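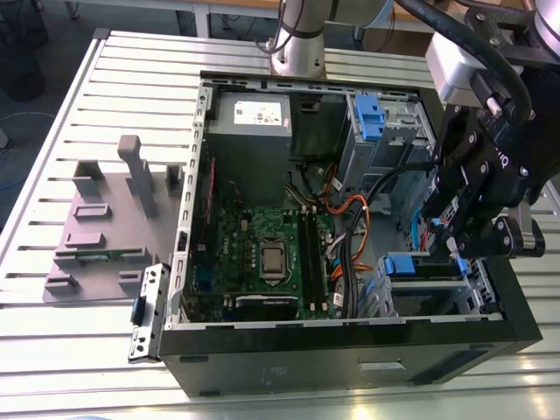
Home Features Workshops Archive Subscribe

Luzius Ammann loves a good fault, and the one at Zornerden was a beauty! His cell takes old desktop computers apart by robot, and in January it began dropping memory sticks – only on the right-hand slot, and only after lunch.

The log held 1145 pulls. Of those, 61 had failed, and 27 of the failures ended in a protective stop with the arm leaning on the case. A stick that won't budge can drag a whole tower along the table, so Ammann shut the cell down until he understood it.

The answer was wonderfully small. A bolt on the gripper mount had crept loose, and every hard pull tipped the fingers a hair further. The software, meanwhile, was still trusting the morning's calibration. Marti, the in-house control program, now rechecks the finger position every 300 pulls and stops the arm well before it starts to lean. The bolt got thread locker and a stripe of paint.

Next up are the drive cages – and Ammann can't wait to see what they break.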